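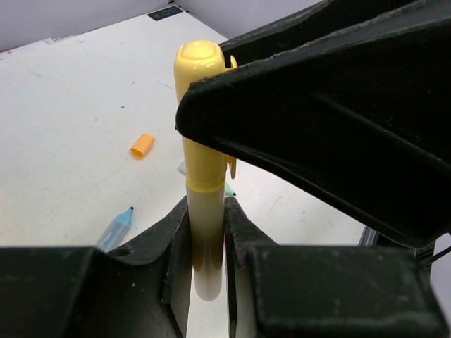 Caps very hard to put on and off, pastel markers – how to store them and how to save the dry ones?

Posted by Hülya Coşkun, 7/27/21

Hello everyone. I have a question about markers with translucent barrels, the kind where you can see a part of the inside through the plastic. I use them with my two daughters at our white table, for coloring and also for labels on kitchen jars. We have many pastel colors and the yellow is the one we use the most, because my younger daughter puts a sun in every drawing.

My problem has three parts, I hope it is allowed to put them in one post.

First, the caps. When the caps are new, they sit so tight that my younger one can't open them, and she pulls with her teeth. When she closes them, she does not push until the end, and next day the tip is dry. How do you know that the cap is really closed? On some markers I hear a click and on some I hear nothing.

Second, the storage. I kept them standing in a glass with the cap up. My neighbor told me this is wrong and the ink goes away from the tip. But if I put them with the cap down, I am afraid that they leak into the cap. So at the moment they are lying in a drawer and rolling everywhere. Which one is correct?

Third, the yellow. The tip gets dirty when it goes over another color, mostly over the black outlines, and then everything yellow becomes a little green or gray. Can I clean it, or is it finished?

They are water-based, it says so on the box. I don't have the box anymore, so please don't ask me the number of the set. I bought 40 markers in May and six of them are already bad, and I find this too much.

Thank you for your help!

3 replies

Heike Mühlbauer
1261 posts

Hello Hülya, I teach a drawing course for children and I buy markers every year, so I will try to reply to all your points.

The caps. Don't trust the click. Some caps click and some only slide, it depends on the maker. What I teach the children is to look at the place where the cap meets the barrel. Take one marker that you know is well closed, and compare the others with it. If you see a gap there, or the cap stands crooked, push again. I let them press the marker down on the table with the cap below, with one straight push. Not with a hammering movement, this can hurt the tip if the cap is short inside.

For opening, a small turn while pulling is much easier than only pulling. A wide rubber band around the cap gives good grip for small hands. If there is a clip on the cap, please tell her not to use it as a lever. In my course this is the way most clips break off.

Also look inside the cap with a lamp. Old dry ink can sit on the rim and then the cap doesn't close well anymore. I wash the caps in warm water with one drop of dish soap and let them dry over night, but in the meantime the markers need another cap! I keep a little bag with caps from dead markers for this.

The storage. For normal water-based markers with one tip, lying flat is the safest. You can't do much wrong with it. Tip down is fine for a few days when a marker writes weakly, and then I put it back flat. If a marker has two tips, always flat. For the rolling, use a flat box that is only a little longer than the markers, or put a piece of non-slip drawer mat under them. I have the mat and it was cut with normal scissors.

The yellow. It is almost never finished. Draw lines on white scrap paper until the color comes clean. Sometimes it needs half a page. If it is still gray, touch the tip to a damp white cloth, only touch, and draw again. Then let the children do the yellow first and the black outline at the very end. With this order I have much less trouble.

And count again after you tried it, maybe from your six there are four that still live.

Tarek Belkadi

just store them tip down, i do it since years and no leak. for the yellow buy two, one for clean and one for dirty

Malathi Poduval

I agree with most of what Heike wrote, only I want to add one thing about the dry ones. If they are really water-based, you can dip the tip in clean warm water for two or three seconds, close the cap and leave the marker lying until the next day. It works when the marker was open for one night. When it was open for a week, in my experience the color comes back but it is pale, so I use these for backgrounds.

Please don't do this with permanent or alcohol markers – water does not help them.

I also had a box where the kids mixed the caps, for example a pink cap on an orange marker of another brand. It looked closed but it was not the same width. So it can be good to check this too, if you have more than one set in the house.

Hülya Coşkun

Thank you to all three! I cleaned the caps and in two of them there was really a dry ring inside. I tried the scrap paper with the yellow and after a lot of lines it is nice again, only a very small gray at the side of the tip. The box idea I will do at the weekend, I must first find one with the correct length. Malathi, the warm water I did with the light blue and the mint, they are lying now and I will write tomorrow how they are.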